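Serside Demonstration Kit: Set-Up Guide
Section 11. Running an Open Day

Read this section before you print the flyers. Section 10 covers the kit on a normal working day, when the only people in the room are the ones who know where not to step.

11.1 The day before

1. Charge both hand-held grippers overnight. The light on the charger goes from amber to green. A gripper that was green on Monday doesn't count.
2. Pick three tasks and no more. Folding a cloth, putting lids on jars and sorting spoons all go over well. Threading a needle does not, whatever the sales team at Akum told you.
3. Run each task start to finish with the Estari software open and check that a new recording shows up in the list for each one.
4. Clear at least 200 MB for every visitor turn you plan to record. Turns run longer than planned. Visitors like to have another go.
5. Put the spare cloths in a drawer. Anything left on a table at an open day will be picked up, folded and carried to another table.

Note: The kit ships with the demonstration profile turned off. To turn it on, open Settings, choose Profiles and enter 2358. Please don't write the code on a sticky note and put it on the monitor. We have seen the sticky notes.

11.2 Setting up the room

6. Seat the operator first and the visitors second. The operator needs free space in front of both knees, and it tends to vanish once the doors open.
7. Tie up any cable that hangs in front of a table. If it can't be tied up, move the visitors' side of the room somewhere else.
8. Turn on the monitor before anyone arrives. A start-up screen draws a crowd, and then the crowd has to be told it's a start-up screen.

CAUTION: Do not let visitors lean on a tripod. It looks like something to lean on. Uçar brackets hold their angle well under normal use, and an elbow is outside normal use.

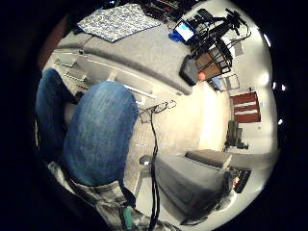

How long should each visitor's turn with the gripper last?
Plan on four minutes, with one minute to explain the trigger and three to try the task. Children need less explaining and more time.

11.3 During the visit

9. Hand over the gripper with the wrist strap already on the visitor's arm. Asking people to put it on themselves gets you a polite nod and no strap.
10. Press Record once. The button is slow to change color – wait for it. Pressing it again stops the recording.
11. If the gripper jams, hold the release for two seconds and let go. Say something calm while you do this.

Note: The software stops accepting new turns after 200 in one session. Close the session and start another. If you reach this limit in one afternoon, please tell us how you parked everybody.

11.4 Closing down

12. Stop all recordings before unplugging anything.
13. Delete turns from visitors who did not sign the form.
14. Count the grippers.

For packing the kit back into its cases, see Section 12.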